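In Praise of the Humble Power Strip

I will defend the power strip to anyone who'll listen! People buy gorgeous lamps and good speakers and then kick the thing that feeds them all behind the couch, where it lies face down in the dust for six years. Mine gets a spot on the table once every April, and so does every cord that goes with it. It's one of my favorite chores of the year (yes, really).

My friend Stamatia Zervas thinks I'm nuts. She moved into a place in Grilbridge with 2 outlets in the living room, both behind the bookcase, and for months she ran everything off one strip she couldn't even see. When we finally dragged it out there were 7 things plugged in, and she could name four of them. Four! One charger belonged to a phone she'd given away.

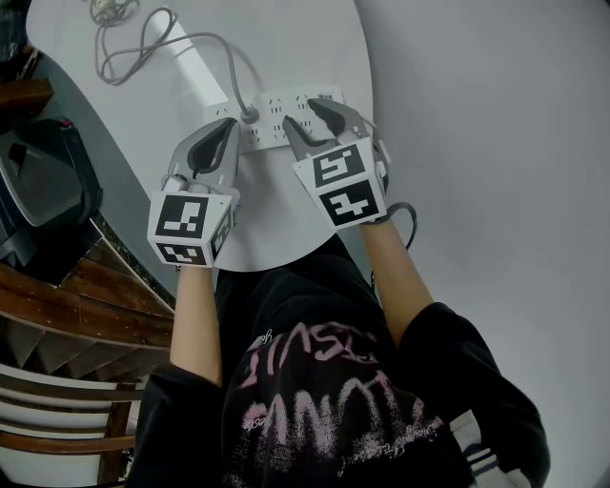 So my argument is simple: put it on a table. A round one is great, you can get at the strip from any side, and a plain pale top makes it easy to follow each cord from one end to the other. Pull every plug, wipe the strip down, read the label (there's good stuff on there, like how much load it can take) and only then start plugging back in. The loose cables can wait in a heap. I love the heap -- it's where you find the cord you already bought a replacement for.

Jui-lin Kong, who got me into this, ties a paper tag to every plug. I use masking tape and a pen, and it works just as well. Any strip with scorch marks or a wobbly socket goes out, no arguing. A new one costs less than lunch, and I get weirdly happy picking it out.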